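Limescale: Kettles, Taps, Mugs and Shower Heads

Updated June 15, 2022

Limescale is calcium carbonate left behind when hard water is heated or allowed to dry. Any mild acid will dissolve it. The choice of acid depends mostly on the surface under the scale.

Water hardness

Check the hardness figure on your supplier's website before buying anything. Our supply at Limcombe was last listed at 167 milligrams per litre, at the lower end of hard. Kettles here need descaling every month or so. In a soft water area the same kettle may go a year.

Kettles

Citric acid powder is cheaper than branded descaler and has less smell than vinegar. Fill the kettle halfway, bring it to the boil and switch it off at the wall. Let it stand for a few minutes, then add two level tablespoons of powder slowly. It will fizz. Leave for 20 minutes, pour away, rinse twice, then boil a full kettle of plain water and discard that too. Plastic-bodied kettles hold the taste longer and may want a third rinse.

Do not use citric acid on bare aluminium. Older stove-top kettles are often aluminium inside.

Taps

Soak kitchen paper in white vinegar, wrap it round the spout and hold it in place with a rubber band. One hour is enough for chrome. Brass, nickel and gold-coloured finishes should not be treated this way – use warm soapy water and a soft cloth, and accept slower progress. The aerator at the end of the spout usually unscrews by hand. Note the order of the parts as they come out.

Shower heads

Detach the head if possible and stand it in a bowl of warm water and citric acid, one tablespoon to the litre. Rubber nozzles can be rubbed clear with a thumb afterwards. Hard plastic ones may need a wooden cocktail stick. Pins scratch and enlarge the holes.

Mugs and tea stains

The brown film in a mug is tannin, and it grips harder where there is scale for it to hold on to. Bicarbonate of soda made into a paste with a little water will shift most of it. Apply with a damp cloth, rub in small circles and rinse.

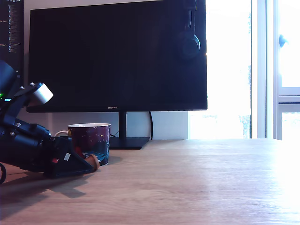

The unglazed ring on the base of many mugs is a separate matter. It is slightly rough, holds water and will mark a wooden desk or table if put down damp. Dry the ring before the mug leaves the kitchen. Pale rings in a waxed surface can often be reduced with a soft cloth and a little fresh wax, left overnight and buffed. Dark rings have gone into the wood and need sanding.

Storage

Keep citric acid in a screw-top jar, labelled, away from sugar and salt. It cakes in damp cupboards but still works once broken up. Never mix it, or vinegar, with bleach.

Darragh Moriarty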